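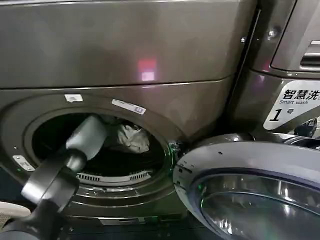

Cold water should be the default for laundry, and appliance makers should set it that way at the factory. Most people press whatever button lights up first. I did for years.

My old Trorex started every load at warm. To wash cold I had to turn the dial past four settings and hold a second button, and if the power blinked it forgot. I ran warm loads of shirts that had been worn once to an office. They weren't dirty in any way that needed heat.

Sunita Dixit, who runs the repair shop where I bought my last pump, told me customers ask her why their clothes fade and their elastic gives out. She asks what temperature they use. Many of them don't know.

There are good reasons to wash hot. Sheets after the flu, cloth diapers and kitchen rags should all get it. Those buttons should stay. But they should be a choice a person makes for that load.

The usual objection is that cold doesn't clean. That was a fair complaint with the powders my mother used, which clumped in the corners of the drum. I have used a plain liquid in cold water since November and my collars look the same as before.

I paid $799 for a machine. It can remember a delay timer. It can remember cold.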